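Rasura: the July walk-round, with my comments
By Keerthana Venkataraman
July

We let Rasura to families most of the year, and twice a year I go through it top to bottom with a clipboard. A few of you with lets of your own asked for the list, so here it is with my notes left in. OK means OK, DO means somebody (usually me) has a job to do. I'm not an inspector and it doesn't replace your gas or electrical certificates - it's what I look at with my own eyes in between.

Before you start: torch, step stool, spare batteries, tape measure, last year's sheet. I always forget the tape measure and end up using my arm.

KITCHEN AND TABLE

Fire blanket on its hook, tabs hanging down - OK
It had been moved behind the cooker at some point, exactly where you couldn't reach it with a pan alight. It's now by the door, and I've told Enikő that's where it lives.

Cooker: all knobs present, ignition sparks, door seal whole - OK
One knob is stiff. It has been stiff since we bought the place and I think of it as a feature.

Fridge at the right temperature, seal clean, nothing left by the last guests - DO
Half a jar of pickled something at the back. Seal needs a proper scrub in the folds.

Kettle and toaster leads, plugs and casings - OK on kettle, DO on toaster
The toaster flex has a nick near the plug, so I've cut the plug off and binned the lot. Please do cut the plug off if you throw one out! Otherwise it goes home with someone.

Bits and bobs on the table: nothing sharp, splintery, or small enough to swallow - OK
I'm fussy about this one as we get a lot of toddlers. Run your fingers all the way along anything woven and feel for snapped ends. With a fruit basket I also squeeze each piece of the pretend fruit for loose stalks or leaves, and I'm hardest on the little ones, like the small red one tucked in under the peach. A peach that size doesn't worry me. Anything that fits inside a toilet roll tube goes up on the high shelf when there are under-threes booked.
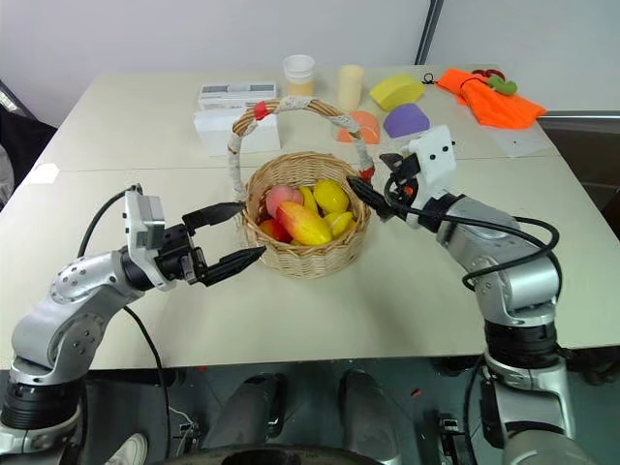 STAIRS, LANDING AND ALARMS

Handrail firm top to bottom - OK
Hang your weight off it. Not a polite tug, a proper hang.

Stair carpet: no lifting edges, no loose rods - DO
Third step from the bottom has come away at the left. I nearly went down it with the hoover, which settled the question of whether it was urgent.

Stairgates: fixings tight, latch closes by itself - OK

Smoke alarms, every one, tested with the button - OK
We changed the lot to Clirkent ones last year and the test button is big enough to press with a broom handle, bless them. Write the fitting date on the side in marker. I also vacuum the dust off the grilles and then test them again afterwards (the dog leaves the building for this bit).

Carbon monoxide alarm: present, in date, tested - OK
Check the date on the back as well as the light on the front. Ours has a few years in it yet.

Landing light works from both switches - OK

BEDROOMS

Window restrictors on everything upstairs - DO
Back bedroom one is missing a screw. Enikő found it in the bedside drawer, so some guest had taken it out and very neatly put it away. I've added a line to the welcome folder about why they're there and asked people to ring me if the room's too warm.

Blind cords cleated up high, or no cords at all - OK
If you still have looped cords anywhere, stop reading and go and sort them.

Tall furniture fixed to the wall - OK
Wardrobes, chest of drawers, the Trimska bookcase. The bookcase came with a strap in a little bag and I'll admit the bag sat in a kitchen drawer for months. It's on now. Pull the top of each one towards you, hard.

Portable heaters: 300 mm clear all round, no extension leads - DO
There's a chair far too close to the one in the twin room. Moved it, but guests move it back, so I'm going to put a bit of tape on the floor.

Bunk bed: ladder bolts tight, guard rail solid, slats all in place - OK

ELECTRICS AND HEATING

Fuse board labelled, and labelled truthfully - OK
D'Souza did the rewire and the bill was £3,431, which still makes my eyes water, but every switch has a printed label and they all match. The old board had one marked "shed?" and we haven't got a shed.

Test button on the RCD pressed, everything goes off, everything comes back on - OK
Do this before you set the oven clock. I've learnt.

Boiler: service sticker in date, pressure where it should be, no drips - OK
The new pump was £526 in the spring and it's whisper quiet. I did put a dry paper towel under the pipes and came back after lunch, and it was still dry.

Extension leads: as few as possible, none plugged into each other - DO
Found one daisy-chained behind the telly. Gone.

THINGS WITH HANDLES

A funny category, I know, but a surprising number of our breakages come off by the handle. Mugs, pans, log carriers, the bathroom cabinet, baskets.

Pan handles tight, no wobble - OK, after ten minutes with a screwdriver

Mugs: no hairline cracks where the handle joins - DO
Two to go. One is the nice blue one, sorry.

Basket handles: no movement at the rim, bindings firmly stuck down - OK
Bindings are what I look at most. A tall arched handle gets all its strain down at the two sides, and a wrapping of white cloth tape with red over it near the rim can hide a cracked cane very nicely. So press it with your thumb, both sides, and listen for a creak. 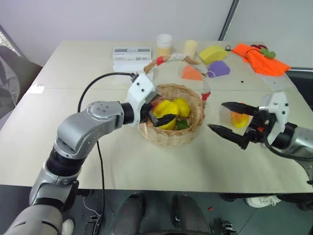

OUTSIDE

Steps and path: no moss, no rocking slabs - DO
More than 500 people have been up that path since we started letting and I should think every one of them has met the rocking slab. Bedding it in properly this time.

Outside light comes on at dusk - not checked, I went home at four
Enikő will look when she does the changeover.

Gate closes and latches - OK

Bins: lids on, not blocking the side door - OK

Key safe: code changed, cover not sticking - OK
A squirt of graphite, never oil.

Contact: Keerthana Venkataraman, Rasura bookings | © Rasura | Back to top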